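September, evening

Changed the finger pads on the right hand this morning before doing anything else. The old ones had gone shiny along one edge and I had been blaming the linkage for it. New pads are from the Lurell bag, same blue rubber, a little softer. They went on without trouble once I found the small driver, which was in my coat.

The plan for the week is to decide between the Skundura fingers and the Leclerc ones for the cloth work. I have been putting it off. Both are fine on boxes and bottles, so the boxes and bottles tell me nothing. Cloth is where they come apart. The Leclerc pair close flat and pinch hard, and they do well on one layer of a T-shirt. On anything folded they take the top layer and leave the rest behind. The Skundura pair have a bit of give and pick up the whole stack if I come in low enough. They are slower to open, though, and I notice it in my thumbs by the afternoon.

I did 70 picks with each before lunch. One grey-green cloth, folded the same way each time, put down in the same spot, lifted, moved to the left, put down again. Leclerc dropped it or unfolded it 2 times out of every few at the start, then got better as I learned the angle. That is the problem with testing by hand. I get better too, and it goes in the results. Chiến Quan says to switch pairs after every short run so that my learning gets spread across both. He is right and I should have done it from the first pick. Tomorrow I start the count again that way.

Lunch was the rest of the soup.

In the afternoon I worked on plastic, which I have been dreading. A smooth cover over a quilt slides when the pads touch it, and if I press down to get under the cloth the plastic bunches up in front of the fingers. Both pairs did this. Coming in with the wrists turned outward helped some. Coming in fast did not help at all. I wrote "slow, low, wrists out" on a piece of tape and stuck it to my notebook.

The other trouble is glare. The wide lens on the Uvuseo camera sees nearly the whole bed, and I like that, but when the light comes in the plastic throws it straight back and the tracking gets nervous. I lost the pose twice on the right hand and once on the left. The narrower lens handles bright spots better and shows me less of the other hand, and I need to see the other hand when I fold. I tried lowering the exposure two steps on the wide one. The highlights calmed down but then everything black in view went to one dark lump, including the arms of the gripper itself. One step down is probably the place to stay. I will try a run with the curtain half closed before I change any more settings.

Checked the pivot screws on both hands at four. One on the left had backed out almost a full turn. I put a drop of thread locker on it and left that hand alone for an hour. I should check them at noon as well as at the end of the day. Wrote that down too.

Storage is at 432 clips now for the cloth set. The target was 2000 by the end of the month and I don't think I will make it with the fingers still undecided, because I don't want half the set done with one pair and half with the other. I told Chiến Quan this on the phone. He said to pick one by tomorrow night and live with it. He also asked if I had tried the Skundura body with the Leclerc tips. I had not thought the holes would line up. I measured after we hung up and they are off by less than a millimeter, so it might work if I open them up a little with a file. It might also ruin a set of tips, and I only have the one spare.

Leaning toward Skundura as it is. The slow opening bothers me less than a stack coming apart in the air, and on towels it wins clearly. For socks I would take Leclerc. There are not many socks in the set.

My right wrist is sore again, outside edge. The weight is all out front and the plate doesn't do much to balance it. I will wrap the handle with something thicker before I start in the morning.
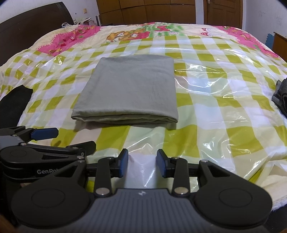 Set both hands to charge at nine and copied the day's clips over to the second drive. The copy was still going when I brushed my teeth. Need to buy tape, a fine round file and more thread locker, and call Lurell about the price on another bag of pads.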